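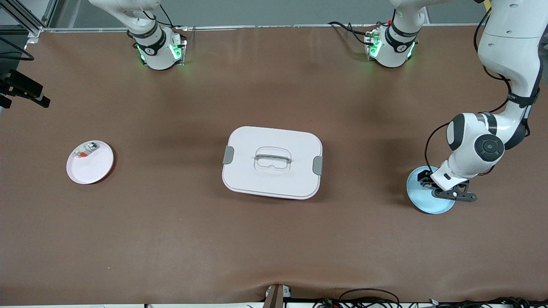 The light blue plate and the lidded white box, on the brown table mat.

Questions I get about my table mat and the lunch things

Is the mat real leather?
No, it only looks like it! Mine is the smooth brown one from Norau and it wipes down with a damp cloth. I do it every Sunday and whenever there's been curry.

Can I put hot plates straight on it?
I wouldn't. The leaflet says up to 40 degrees, so a plate of soup wants something under it. I've got one pale ring already and I know exactly which dinner did it.

Where did the blue plate come from?
A charity shop, along with a bowl I've since broken. I like a shallow rim for toast and sandwiches – anything with gravy goes in a bowl at ours.

Does the white box leak?
Not so far, but I've only had pasta and cut fruit in it. Yulan Fan wrote in to say hers went cloudy after 6 months in the dishwasher, so I wash mine by hand (when I remember) and leave the lid off overnight.

How do you store the mat?
Rolled, smooth side out. Folding leaves a crease, and mine took 3 days to flatten with cookbooks on top.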